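Home Projects Gallery Workshop Notes Contact

Looking After the Sink Arm
30 June 2026 — by Wiebke Heitmann
2 min read

Several of you wrote in after the February gallery asking how we keep the kitchen arm in Barkimton in step with its simulated twin, and I promised I'd get around to it. Well, it has taken me until summer, and I'm sorry about that, but I've had a lovely time putting this page together!

The twin lives in Brututura, our own simulator, and it gets looked after much the way the real arm does. Every 300 hours of running we grease and check the arm in the workshop, and then Roswitha Stöcker sits down with the model and goes through the same joints one at a time — the limits, the zero positions, how far the elbow may swing before it gets too friendly with the edge of the counter. She is far more patient than I am, and she likes to have the blinds and the brick backsplash in view while she works, as straight lines make a crooked camera easy to catch.

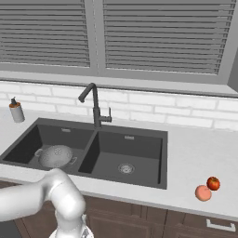

The sink setup in Brututura, with the arm at the counter and the gooseneck faucet behind it. 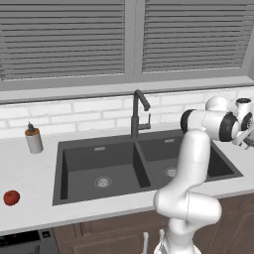
Most of what goes wrong is small. A mount gets shifted a little while somebody is trying out a reach, the change gets saved, and the next person spends a whole afternoon wondering why the wrist comes in too low over the basin. So now we keep a written note of the base position next to the model file, and we compare the two before anything else is touched. I know it sounds fussy, but it has spared us a good deal of grumbling.

After that comes the long run, which is 80 slow reaches over both basins with the speed turned well down. Roswitha starts it before lunch and reads through the joint log when she gets back, with a cup of tea and a pencil (she still marks up the printout by hand, and I've stopped trying to talk her out of it). If one joint lags behind the others, she goes back to its settings and runs that part again.

The workshop arm is due for new cable clips next, and Kramer has a set put aside for us. I'll take the camera along when we fit them and post those pictures in the gallery too.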